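How to Test Whether a Robot Arm Can Wipe Down Your Table

Filed under: Chores, Getting Started 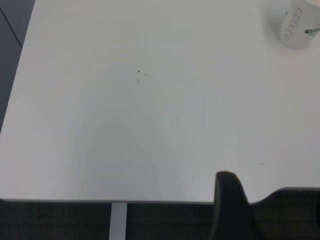
People keep asking me whether a machine can do the housework yet, and my answer is always the same: pick one chore and find out! Wiping a table is my favorite place to begin. It sounds like nothing at all, and then you try to write down what "clean" means and you're at it all Saturday.

What follows is the test I use for any arm that claims to be ready for table duty. You need an arm with a gripper and a wrist camera, a damp cloth, a dry cloth, a cup you don't mind losing and a table. Mine has a white top, which makes dark crumbs easy to spot and pale smudges very hard. I like that mix. A patterned top is tougher on everybody, so save it for later.

Step 1. Write down what finished looks like

Do this before you switch anything on. My own rule is that no crumb or mark should be left that a person standing at the table would notice, and that anything on the table before the wipe should still be on it afterward, upright. Yours may be stricter. Just don't change it halfway through because the arm is doing badly (I have done this, and the notes were useless).

Step 2. Make a small mess

Go easy. A heap of cereal is a sweeping job, and plenty of arms can push a heap around. The small stuff is where it gets interesting: a speck or two, a faint smear, something dried on near the edge. Put at least one mark a good distance from the others so the arm has to go looking for it.

Add one thing that has to be worked around. A paper or plastic cup is ideal, light enough that a clumsy elbow will send it flying. Leave it empty for the first day.

Step 3. Check what the camera can tell apart

Park the arm over the table and look at its view on a screen. Can you pick out the marks yourself? Try it with the ceiling light on, then with a lamp from one side. Soft shadows on a pale surface can look a lot like smudges, and I've watched an arm scrub a shadow with real dedication.

Zeyu Fang, who got me into all this, taught me to take one picture of the clean table first under the same light. Compare the two and you'll know right away which gray patches are dirt and which are just the room.

Step 4. Do one wipe by hand

I mean with your own hand. Pay attention to how much you press, when you turn the cloth over, and what you do at the edge. Most of us cup the free hand under the tabletop and catch the crumbs. A one-armed machine can't do that, so decide now where the crumbs are allowed to go. I let mine fall on the carpet and vacuum later, which is cheating a bit!

Step 5. Run it 30 times

Yes, 30. Three good runs prove very little, and the odd failures only start turning up once you've stopped expecting them. Move the marks a little between runs, and move the cup too. For each run, write down:

Did it find every mark?
Did it remove every mark it found?
Is the cup still standing?
How long did it take?
Did you have to step in?

Be strict on that last one. Nudging the cloth back into the fingers counts as stepping in.

Step 6. Read the results kindly but carefully

My first setup, a secondhand Vostlow arm, left a clean table on 12 of its runs, and I was thrilled. The rest were mostly small misses: a smear spread thinner, a crumb carried to a new home, a corner skipped. The Benley I tried in May did much better at finding marks and knocked the cup over more often. Neither one is taking over my kitchen. Both could keep a workbench decent between proper cleanings, and a few years ago I wouldn't have said even that.

If your arm gets past 80 percent, make it harder. Put an inch of water in the cup. Swap in a thicker cloth. Try sticky jam, which needs pressure, and then loose sugar, which needs hardly any.

Troubleshooting

The cloth bunches up: fold it into a pad and let the fingers hold the middle.

The arm stops short of the near edge: check the table height in its settings. Mine was off by 2 millimeters and the arm got very shy about it.

It misses pale marks every time: add the side lamp from Step 3 and retake your clean picture.

Streaks: wring the cloth out more, then follow with the dry one.

Next up is folding dish towels. Bring patience, and more towels than you think.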